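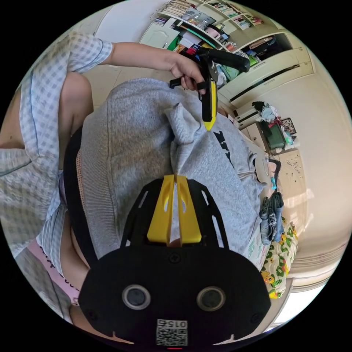 Clothing swap returns to Husmont in June, and this time it has a mending table

If you missed the Husmont clothing swap last year, you get another shot at it in June, and I'm telling you now so you have time to go through your closet. I went home from the last one with a raincoat I still wear every week and a sweater that I've since managed to shrink (my fault entirely, don't ask).

The swap is back in the old Alirard building, same as before, but they've taken both floors. Parvathi Rajan, who started the whole thing in her own living room, told me they had about 100 people through the door last time and the line for the mirror went down the stairs. "I never want to see that staircase again," she said, laughing, and then showed me the plan for the new layout, which has the mirrors upstairs and the shoes by the entrance.

The rules haven't changed much. You bring clean clothes, you get a ticket for each piece, and you trade tickets for whatever catches your eye. There's a limit of 5 tickets for the first hour so the early birds don't clear the racks, and after that it's open season. Kids' clothes don't need tickets at all! Just take what fits.

What they want most is plain everyday stuff. Hoodies, jeans, T-shirts, pajamas, light jackets. Last year there was a whole rack of party dresses that hardly moved, while the sweatshirts were gone before I'd finished my coffee. Socks are welcome too, but only in pairs and only if they have no holes, and please pin or roll each pair together before you drop them off.
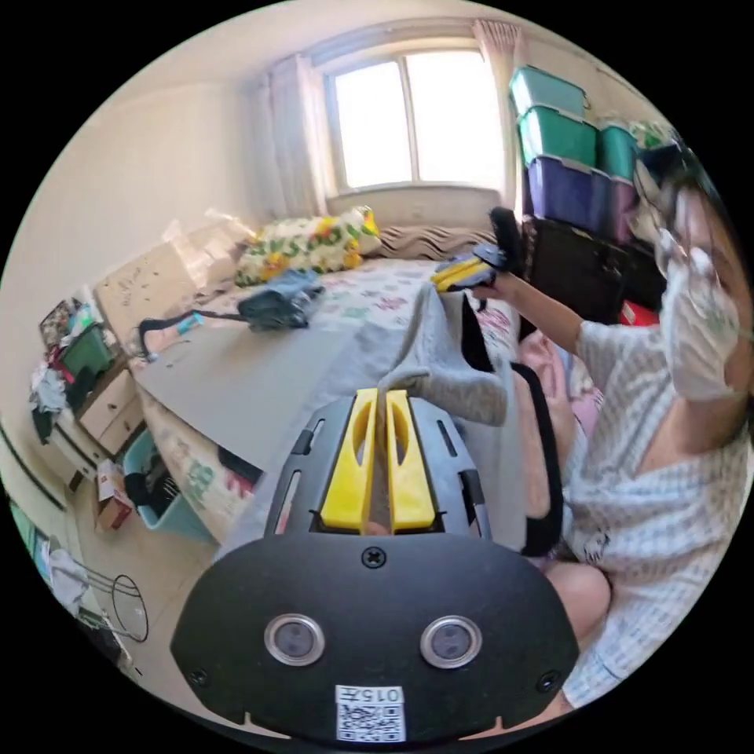 Unless you want to learn to fix the holes, that is, and this is the part I'm excited about. Océane Ouellet is bringing her mending table over from the Ouellet fabric shop, and she'll be showing people how to darn, patch elbows, and put in a new zipper pull. I sat in on one of her evenings over the winter and came home with a darned heel that looked like a small potato — but it held, and I've worn it on long walks. She says to bring your own thing to fix, plus matching yarn if you have it. If you don't, she'll have a box of odds and ends in mostly sensible colors and one very loud green.

There are two sessions, each with four seats at the table, so sign up early. The sheet is on the counter at the shop, and Mervin Grewal is taking names by phone for anyone who can't get over there. You can stand and watch without signing up, too.

Drop-off runs the whole week before the swap. Use the side door on the parking lot side, please, as the front sticks. Bag your clothes by size if you can stand to do it. Anything left at the end goes to the Skitum thrift store, where Apostolos Politis has promised to make room in the back, so you won't have to carry your bags home again.

It costs nothing to get in. Coffee is by donation, and there will be cardamom buns if Parvathi's oven behaves. I've got two bags by my front door already, and I keep taking the same blue shirt back out of one of them. The exact day and hours will be posted in the shop window once the building confirms.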